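Kaston Room Collector
Simulated demonstration recording for two-arm robots

Product code: Kaston RC
Made by Stakolmont
Current release: September

Overview

The Kaston Room Collector is a workstation and software package for recording teleoperated demonstrations in simulated rooms. An operator drives a two-arm robot model through household tasks, and the system saves each attempt as a training episode. It is sold to teams who already have a policy to train and need more examples than their lab floor can supply.

The package includes the operator station, the room generator, the episode store and the review tool. It does not include a training framework. Episodes export to the common array and video formats, and the export scripts are plain Python that customers are free to change.

What is in the box

Operator station with 2 hand controllers and a foot pedal
Headset with spare face cushion
Workstation computer, software installed
Room generator license, one seat
Review tool license, unlimited seats on one site
Starter library of 331 room layouts
Cable set and desk clamp
Printed quick start guide

Operator station

Each hand controller drives one arm. The trigger closes the gripper in proportion to how far it is pulled, and the side button freezes that arm in place while the operator repositions. The foot pedal starts and ends an episode. A long press on the pedal marks the attempt as failed and resets the room to its starting state.

Operators can work seated or standing. The clamp fits desktops up to two inches thick. Most new operators need a morning of practice before their episodes are worth keeping, and we suggest deleting everything recorded in that first session.

"The clutch button is what people forget," says Rohani Lumenta, who runs operator training at Stakolmont. "They stretch until the arm hits its limit and then wonder why it stopped. I have them do nothing but freeze and reposition for the first half hour."

Episode contents

Every episode stores the following at a fixed rate:

Joint positions and commanded positions for both arms
Gripper opening and contact flags
Head view and both wrist views
Pose of every movable object
Task text as typed by the operator or picked from a list
Room seed, so the same room can be rebuilt later

Episodes are stored whole. Trimming is done at export, and the original is left alone. If a customer changes the image size or adds a camera, old episodes can be replayed from the seed and rendered again without an operator present. Replays are checked against the stored object poses, and any that drift are listed in a report.

Room generator

Layouts set where the walls, floor and furniture go. Surfaces, wall art, small objects and lighting are then drawn separately for each episode. The draw does not try for good taste. A head view from one generated room has white brick, a speckled panel and black-and-white octagonal tile meeting around the same gray floor, with The Starry Night hung on the tile and a small white-topped table on the floor. Customers who want calmer rooms can restrict any surface to a fixed list, and the wall art can be turned off. Jimimeck, our first outside user, trains with the full range and tests with a short list matched to its own building.
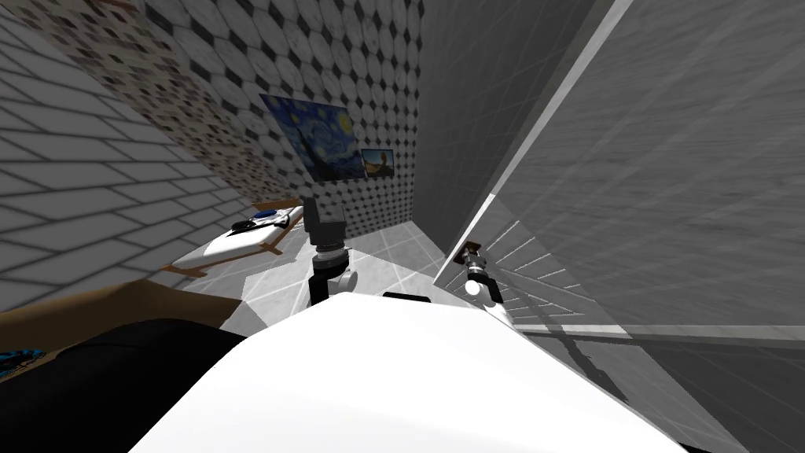

The head view is recorded from the robot model's own position, with its body left in. Hiding the body gives a cleaner picture, but a policy trained that way has trouble when it first runs on hardware and finds its own shell in the way. In views like this one the white body covers much of the bottom center, and the two arms reach past it into the room with their black gripper fingers in sight. The wrist views cover what the body blocks — they should be kept in the export unless storage is very short.

Review tool

Reviewers can play episodes at up to eight times speed, tag them and send them back with a note. Radwa Zaki's team at Liew used it to sort a set of 1,655 episodes and kept their reject tags as a second training set.

Requirements

Wired network connection
Dedicated wall outlet
Clear standing area if operators will not be seated
Backup storage supplied by the customer

Support and ordering

Installation takes one day on site. Software updates are included for 2 years and can be extended. Questions about robot models not on the supported list go to Jhair Rengifo in engineering. For quotes and lead times, contact Marlina Rahman in sales. Remote demonstrations are held every Tuesday and can be booked through the contact form.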